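Zerkside Workroom – Table and Small Parts Inspection
Checklist no. 1507
Date of inspection: Aug 3, 2018
Area: Tzanetos annex, Room 2
Previous inspection: May
Result: Passed with comments

Scope: printed checkerboard mat, supporting tabletop, small cubes, flat ring. Power supplies and wiring are checked on a separate sheet. Items are marked OK, COMMENT or FAIL. A FAIL on any line takes the item out of use until it is replaced.

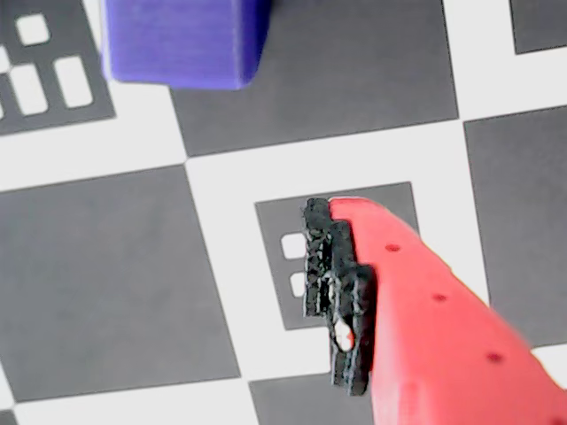 Carol Whitmer
Workroom Safety Inspector, Grernetti

Section A – Mat

A1. Mat lies flat, with no bubbles or ridges. OK
A2. Corners hold down without being pressed. COMMENT
One corner lifted slightly after the mat was unrolled. Leave the mat flat under even weight for 48 hours and recheck. Do not tape over the printed squares – adhesive residue was the reason the last mat was withdrawn.
A3. Printed markers complete, no scratches through the black borders. OK
Checked by running a fingertip along each row. Light scuffing is acceptable if the border can still be followed on all four sides.
A4. Surface free of grit, crumbs and liquid. OK
A5. Glare. COMMENT
Light falling across the surface leaves a faint sheen on some of the black squares. No safety concern. Inspect for scratches from both sides of the table, as they are hard to see from one.
A6. Cleaning product correct. COMMENT
The bottle on the shelf was unlabeled. Replaced with the Fillon surface cleaner already approved for the annex. Apply to the cloth, never directly to the print.

Section B – Tabletop

B1. Table stands level and does not rock. OK
B2. Wood free of splinters along the front edge. OK
The rear edge was sanded after the May inspection and has stayed smooth.
B3. Table holds only the items in use. OK
B4. Legs tightened. COMMENT
One bolt needed a quarter turn. Add to the monthly list.

Section C – Cubes and ring

C1. Cube edges free of burrs and chips. OK
Edges are slightly rounded on the cubes examined. Anything with a sharp corner goes back to the bin for sanding.
C2. Cubes stack without falling when the table is bumped lightly. COMMENT
A stack of three stands, but small offsets between cubes add up to a lean. Three is the limit for this table. Square up each cube before adding the next. 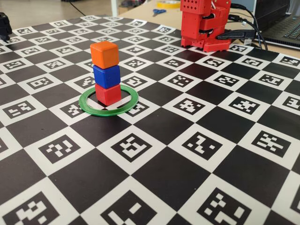 Item C2. Red, blue and orange cubes stacked inside the green ring.

C3. Ring lies flat and does not rock. OK
C4. Ring opening clears the base cube. OK
The red cube sits inside with the mat showing through the opening. If a cube has to be forced into a ring, reject the ring.
C5. Loose parts counted back into storage. COMMENT
The bin holds over 200 pieces and the count sheet was blank. Fill it in at the end of each session. Small parts on the floor remain the most common slip hazard recorded for this room.
C6. Cubes placed away from the table edge. OK

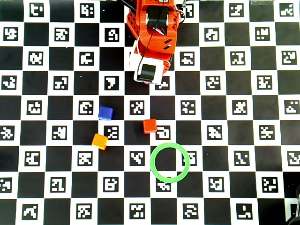

Item C6. Cubes on the mat, blue cube left of center.

Section D – Follow-up

D1. Recheck lifted corner (A2). Open
D2. Label all cleaning bottles (A6). Closed on the day
D3. Add leg bolts to the monthly list (B4). Open
D4. New count sheet for the parts bin (C5). Open

Keep the signed copy in the Room 2 binder and send a scan to the Grernetti office.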